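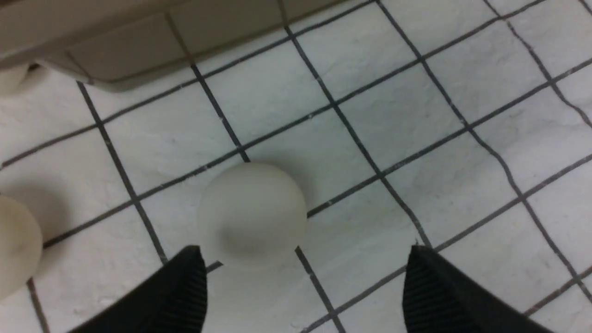 About Skundau

Skundau is an independent school of table tennis and racket sports. It offers regular coaching to children and adults, trains new coaches, and supplies visiting sessions to schools that have no specialist teacher of their own. The school is governed by a board and managed from day to day by its Director, Bastien Texier.

Our history

The school began as an evening class at Stendmont, in a hall that was shared with a choir and a judo club. Tables were put up at the start of each class and folded away at the end of it. Membership grew steadily over the early years, and the founders took a lease on the former Jacquet printing works, where the school has been based ever since. The old press room is now the main hall. The paper store was converted into a smaller practice hall, and the counting office on the upper floor serves as a classroom.

A second site was opened at Prarosetti to meet demand from families on that side of the valley. Both sites follow the same programme, and members may attend either without further charge.

Our purpose

Skundau exists to teach racket sports well, at a price that most households can afford. Pupils are admitted without trial. Those who wish to compete are prepared for competition, and those who do not are taught with equal care. We regard steady attendance as more important than early results, and our groups are arranged so that a pupil who starts at fifty is as well served as one who starts at seven.

What we teach

Junior pupils are placed in groups according to experience. Beginners spend their first term on grip, stance and the basic forehand and backhand drives. Service and return are introduced in the second term, together with the rules of play and the keeping of score. Older juniors may join the match group on the recommendation of their coach. 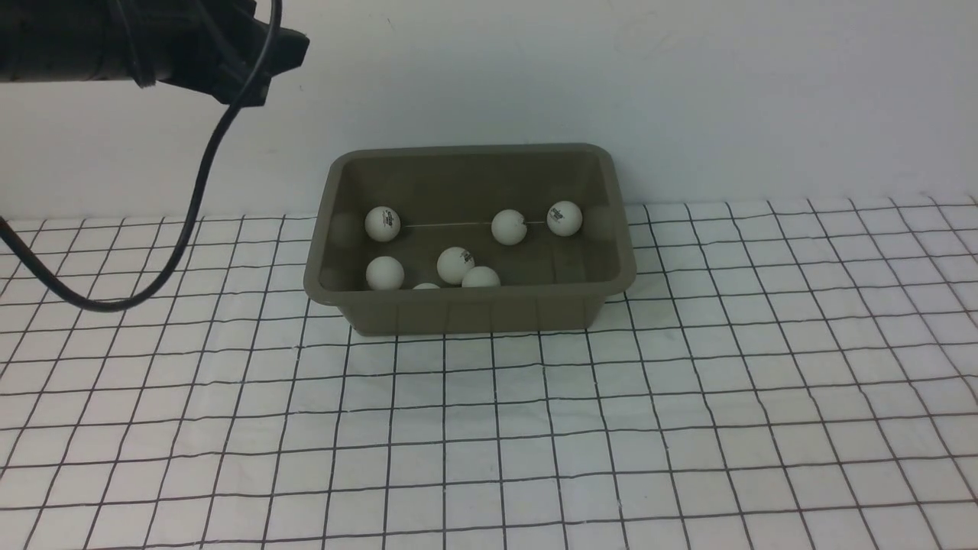

Practice balls in their bin.

Adult classes are held in the evening and are open to all standards. A separate daytime class is provided for older members and for those returning to exercise after illness. It is taken at a gentler pace, and seated play is available on request.

Badminton is taught at Prarosetti only, where the height of the roof allows it.

Coach training

The school has trained its own coaches from the beginning. Trainees assist at junior classes for a full year before they take a group alone, and they attend a weekly seminar on planning, safety and the teaching of young children. The training programme is led by Elīna Mets, Head of Coaching, who first came to Skundau as a trainee and later established the visiting service for primary schools. Applications for the next intake open in April.

Halls and equipment

The Jacquet building has 9 match tables in the main hall. The practice hall is used for individual lessons and for repeated stroke work, in which the coach feeds a large number of balls to one pupil. Bats are lent free of charge to all beginners. Members are asked to wear indoor shoes with pale soles and to leave outdoor footwear in the lobby.

Step-free access is provided at both sites. The upper classroom at Jacquet is reached by stairs, and seminars are moved to the ground floor whenever a trainee requires it.

Library and archive

A small library of coaching manuals, tournament programmes and club magazines is kept in the former counting office. The catalogue lists 2729 items, a large part of them given by members and their families. Books may be borrowed for a fortnight. Programmes and magazines are for reference only, and may be consulted by appointment with the office.

Fees and bursaries

Fees are charged by the term and are published on the noticeboard at each site. A reduced rate applies where two or more members of a household attend. The Stendmont Bursary, named after the hall in which the school began, meets the full cost of tuition for pupils whose families could not otherwise pay. Applications are read in confidence by the Director and one member of the board. Nearly 3326 hours of tuition have been given under the bursary since it was founded.

Governance and safeguarding

The board meets once a term and publishes its minutes. All coaches and trainees are subject to background checks before they work with pupils. Parents and carers may watch any junior class from the seating at the side of the hall. Concerns about the welfare of a pupil should be addressed to the Head of Coaching, or to the Director in her absence, and will be acknowledged on the same day.

Visiting us

Prospective members are welcome to attend one class before enrolling. Please write to the office beforehand, stating the age and experience of the person concerned and the site preferred. Both sites close for the winter holiday and reopen on 27th December for members' open play. Classes resume at the start of the new term.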